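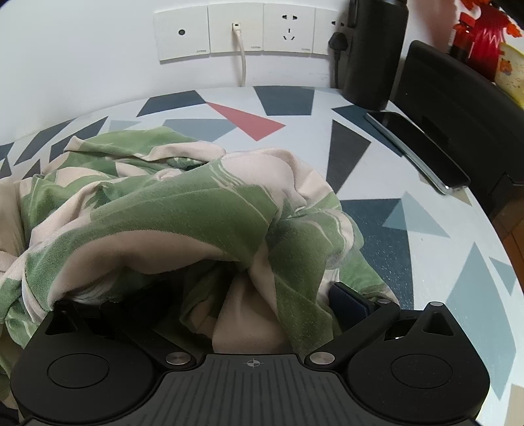

Week 6: Comparing two-finger grippers on soft things

Last week we stuck to blocks and mugs, which any decent gripper will pick up if you point it the right way. Cloth is much more fun! It has no fixed shape, it hides its own edges, and a grasp that was fine a moment ago can be hopeless after one small tug. Please read this before the practical and bring your July notes on friction if you still have them.

What we are comparing

The Toltus hand tool and the Nandar arm gripper. Both close two pads towards each other, so the interesting differences are in the pads and the linkage. On the hand tool, look at where the arms turn on their metal pivots and at the ribbed face of the pad. Ribs help with a thick fold. With a single thin layer I'm less sure, and I'd love to see your numbers.

Three starts to try

1. Heaped. Go for a raised fold and come in across it — coming in along it usually just pushes the heap away.
2. Folded flat. Much harder. Press down lightly first, then close, and note how many layers you caught.
3. Hanging from one corner, held by your partner.
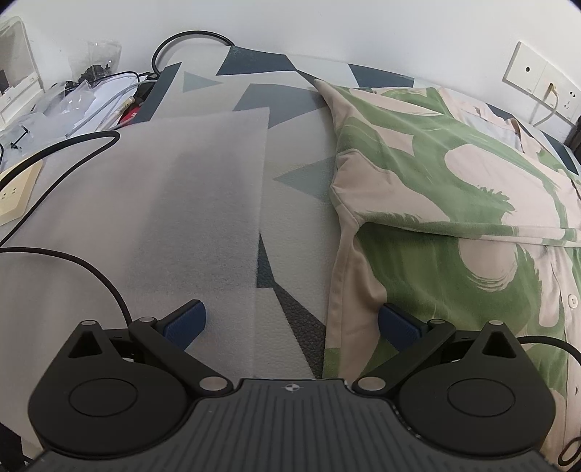
Buttons and collars deserve a line of their own in your notes. A pad that lands on a button gets a lovely firm hold on a very small area, and the rest of the shirt swings about underneath. Try the same grasp a little to one side and compare.

Recording

Each pair does 2 sets with each gripper. Write down the start, the approach, the layers caught and whether the cloth stayed up until you let go. Failed grasps count as results, so keep them all. The class set from last year has 552 grasps in it and I'm hoping we can get past 600 this time.

Reading: the Mac Giolla handout, section on pad materials. The Zinito controller sheet is optional, but the part on closing speed is well worth your time.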